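11/03/2021
Surfactant carryover, glassware wash, bench 2

Picking up from the September notes. The Castex flasks still foam on the third rinse, and the blanks from them read high. I wanted to settle whether it's the soap or the water before we order more of either.

Washed 15 flasks in the lab detergent at our usual dose, a capful to the sink. Rinsed with tap, then deionized, then let them drain upside down on the rack. Filled each to 200 mL with deionized water, stoppered, shook for a slow count of ten, and looked for foam that held. Nine held foam. Repeated with half the dose and two held foam. Same brush, same sink, same person washing.

Conductivity meter was acting up in the morning. Recalibrated, then it drifted again after lunch, so I've crossed out those readings and kept only the foam results. The probe needs a soak overnight. Spare is in the Javero box under the fume hood, but the cap is cracked and I wouldn't trust it.

Tap water here is softer than at the Stistton building, where the dosing card was written. Soft water needs less soap, and we never changed the card. I think that accounts for most of it. Some of the foam could still be coming from the brushes -- they're old and hold a lot. Put a new one on the order list, request no. 433, along with stoppers.

Want to run the same test on plain store detergents. The lab brand has no dye or perfume, and I'd like to know if those rinse out any slower. Dish soap first, the pump kind and the squeeze kind. 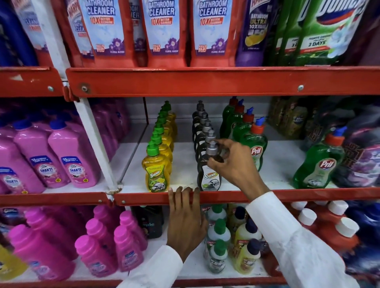 Whatever gets bought, write the dilution on the bottle and keep the receipt for the Lemieux account. Use the same 200 mL fill so the numbers can go in the same table.

To do:
Soak probe.
New dosing card for the sink, half the old amount.
Rewash the nine flasks, hot tap first, then deionized. Keep them off the clean shelf until then.
Ask the Stistton lab for their last hardness reading -- ours is from a test strip and I'd like something better to compare it to.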